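Jurside Robotics Club — minutes, 2026-06-05

Chair: Pankaj Thakur. Quorum OK. Started late, room was locked.

Last minutes: accepted, one fix (the Plornar invoice was for cable, not motors).

1. Sim team
Key pickup task now loads on the club machines without crashing. Target for the term is 1000 simulated tries, we have 191 logged. Pankaj wants every try logged incl. the bad ones, same spreadsheet, don't start a new one. Two laptops still on the old build, owners to update before next session.

Long talk re rings. Some want the rings taken out of the model to make the contact maths easier. Others said no, the competition keys will have rings so leave them in. Vote: rings stay. Collision shape on the ring wire to be looked at, it's eating most of the frame time.

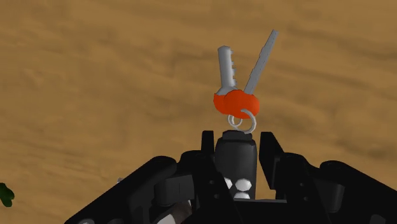

Key task in the sim, wrist view. Two keys with orange heads, rings over the centre block of the gripper.

Colour of the heads discussed. Bright orange is easy for the vision code against the brown tabletop, maybe too easy. Agreed to add a grey set and a brown set once the orange runs are finished. Abreu table texture to stay as default for now.

2. Competition
Wavance Cup entry form due in September. Need a team name, a captain and a one page safety plan. Three names put up for the team, none liked. Bring more. Juniors can enter but need a signed form from a parent or guardian, forms are in the tray by the door.

Rule question: does a regrasp count as a second attempt? Organisers haven't replied. Pankaj to email again.

3. Hardware
Printer is down, nozzle blocked again. No finger pads until it's fixed. Pls stop leaving filament out of the tub overnight.
Soldering bench — tip cleaner missing, check your bags.

4. Other business
Fees overdue for a few members, pay at the desk or by transfer.
Request for a beginner Python night, agreed in principal, date to be set.
Pizza order: put dietary stuff on the whiteboard before we call it in.

Actions
Pankaj — email organisers, book room for the Python night
Sim team — ring collision shape, grey and brown key sets
Everyone — team names, update laptops, log your runs

Closed 8.40 pm. Next meeting same room, bring the key this time.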